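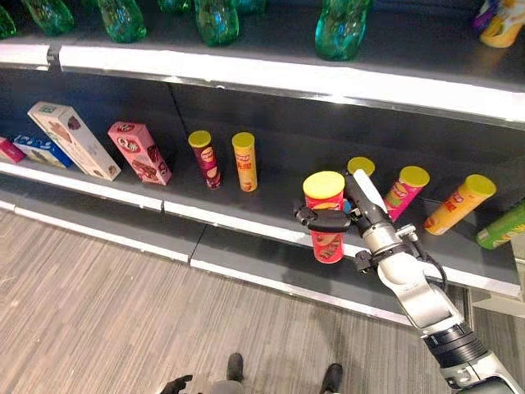 Restocking a shelf is among the simplest jobs in retail, and new employees are usually trusted with it on the first morning. It remains a difficult job for a machine. This post sets out where matters stand, as seen from the operations side of a small grocery business, and it reflects the views of the author alone.

Last January our Kosley branch recorded 1,208 items found out of place in a single month. Of these, 289 were snack canisters. Canisters are awkward stock. They tip, they lean on their neighbors, and they roll when a customer reaches past them. A clerk puts them right with one hand while looking at something else. A robot must find the can, decide which way it is lying, close on it firmly enough to lift, and avoid knocking over the can beside it.

Grasping has improved a great deal. A rigid cylinder with a plain lid is a reasonable object for a two-sided grip, and picking one up should no longer be regarded as remarkable. Putting it back is the harder half of the task. The label should face forward, the can should stand straight, and it should join the correct flavor. Cookie boxes raise a separate problem – a thin carton can be crushed by a grip that suits a can.

Vendors tend to quote speed. Burico and Simiyu both did so in the proposals we received, and neither proposal said how often a person would have to step in. For a store manager that second number matters more. A clerk who is called over every few minutes has not been freed for other work.

The same caution applies at home. Readers of this blog have asked whether a machine of this kind could put away the groceries. A kitchen cabinet is deeper and darker than a store shelf, and its contents follow no printed plan. In the author's view, household use will come later than shop use.

Our Gesa branch will review its own shelf records in the spring. Until then, restocking there will continue to be done by hand, with 2 clerks on the evening shift.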